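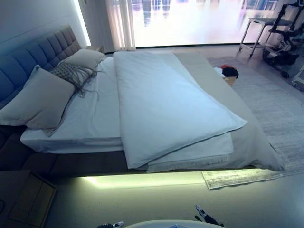 Catinca Onu wrote in to tell me that a bed gets made for the person who comes home to it, and that if I'd lived alone a bit longer I would know this. She was answering my last post, the one where I announced I was done with top sheets and possibly with making the bed at all. She used the word "slovenly," which I had to admire. You don't see it much now outside of letters from landlords.

So I have been thinking about beds for a week, mostly from inside one.

My grandmother made hers before she had her glasses on. Hospital corners, a wool blanket folded back by the width of her hand, then a chenille spread that left its pattern on your cheek if you were fool enough to nap on it. Napping on it was a crime. The spread came from a mail order house and it had to last, and it did, and my cousin has it now in a plastic bag in her attic in Illurcombe, where it can be protected from ever being used by anybody.

My mother went the other way. She discovered the duvet in the eighties and treated it like a religious conversion. One shake and done, she'd say, and she would give it the one shake and leave for work with half of it on the floor. I took after her. I have her hair too, so it's been that kind of inheritance.

What the duvet people kept quiet about was the cover. I've owned an Ollura cover for two years, bought on sale, and I have yet to get the insert into it without at some point being inside it myself. There's a method where you turn the thing inside out and roll it up like a burrito. I've watched the burrito lady do it many times. She makes it look like folding a napkin. I end up with a burrito. 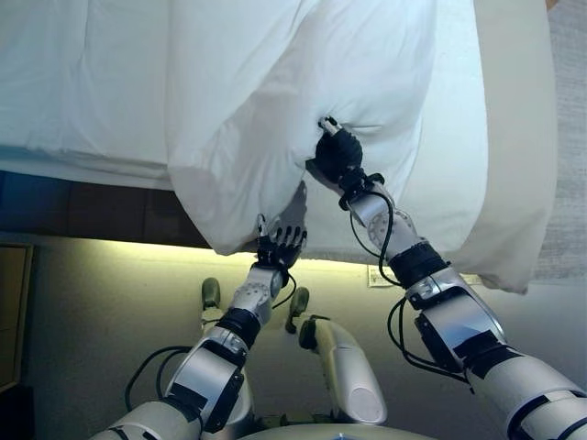

On the subject of thread count

More than 200 of you (all right, it was a busy week) clicked through to the sheet thread on the old site, so I may as well say where I've landed. I bought the expensive ones once. They were from Birkance, and the package said 1488, a number I took to be either a thread count or the year they were woven. They slept like a tarp. I sweated through an entire April on those sheets out of respect for what I'd paid.

The ones I sleep on now are plain cotton percale. They wrinkle if you look at them and they feel like a clean shirt. I have 2 sets, one on the bed and one in the dryer where I left it. A reader asked if I iron them. I do not iron the things I wear to funerals.

As for the top sheet, I've heard your arguments. It keeps the duvet clean. It's nice in summer. Your mother would be ashamed. I accept the first two. But every top sheet I have ever owned has spent the night migrating south until it was a rope around my ankles, and I'm too old to be tied up by linens.
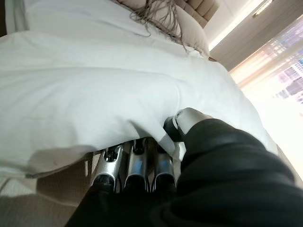

The duvet, that great forgiver of unmade sheets.

I did try Catinca's way. For the whole week I made the bed each morning before coffee, corners and all, with the pillows stood up like they were waiting for a bus. And I'll grant her something. Coming back to it at night was pleasant in a way I hadn't planned for. It felt a little like staying at the Araya, the motel my parents took us to every summer, where the bed was so tightly tucked you had to enter it like a letter going into an envelope. My brother used to kick his whole side loose before he'd lie down. I'd lie there flat as a bookmark and feel rich.

The trouble is the mornings. I'm no good until the second cup, and tucking is a job for someone with opinions about corners. By the end of it I was pulling the duvet up over whatever was under there (a sock, a library book, on one occasion my reading glasses) and calling it made. My grandmother would have known from the hallway.

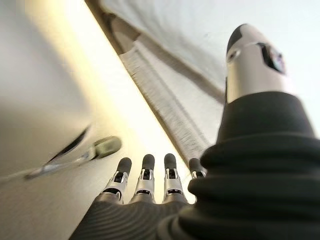

Warm light, and the good intentions still holding.

I'm going to keep doing the shake. Both sides, though, and I'll pick up the part that lands on the floor, so there's your progress. The top sheet has gone to the closet with the Birkance set, and if anyone near me wants either one you can have them for the cost of coming to get them.

Catinca, write back. I want to know how you do the corners when the mattress weighs more than you do.

Posted 11/18/21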